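Gestodon hand-held demos

Recordings of people doing short tasks with a hand-held gripper, for training a robot arm by imitation.
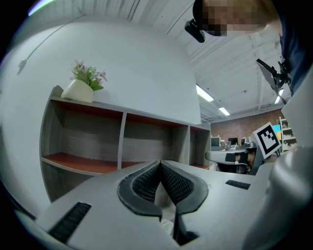

Gripper view, fingers nearly closed, shelving unit behind.

Contents
100 demonstrations each of 2 tasks, 200 in total. One folder per demonstration.

Collection
Recorded at the Bultoston site. Operators were given 7 practice runs before recording. Failed attempts are kept and marked in the notes file.

Known issues
Finger width is missing from a few early folders.

Contact
Aslı Dursun, Cenomo

Last updated 19 Jun 2020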